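Filtorstead Student Robotics Club Opens Its Doors for a Sunday of Hands-On Teaching

FILTORSTEAD – The student robotics club at Filtorstead is inviting families, neighbors and anyone who has ever been a little curious about robots to its November open day, this coming Sunday, starting at 10 in the morning.

Club members have spent the fall term on a project they call Drasero, in which students teach everyday household jobs by doing them with hand-held grippers. They began with picking up and moving soft things, and anyone who has tried to pick up a piece of cloth without using their fingers will understand why that took up so many evenings! The club now has almost 80 recorded practice runs to its name, and visitors will be able to look through a good number of them with the students who made them.

"I came in thinking we would be writing code all term, and instead I have learned more about how my own hands work than I ever expected to," said Levente Szénási, who leads the Drasero team. "You slow down, you pay attention to where you take hold of a thing, and then you go back and do it over again – and you end up enjoying it far more than you thought you would."

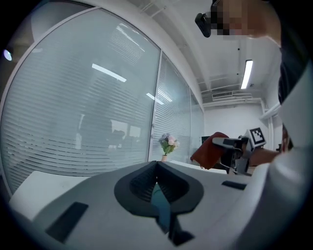

The day will begin with a short welcome, followed by 3 sessions in which guests can take a turn with the grippers themselves. Each session has room for 30 people, and younger children are very welcome as long as a grown-up comes along with them. Tea, coffee and homemade cake will be served in the hallway between sessions.

The open day is supported by Hisent and by Bakos, which has also kindly offered a small prize for the best student poster. Admission is free. Places in the sessions can be reserved at the club desk or by speaking with any member of the team.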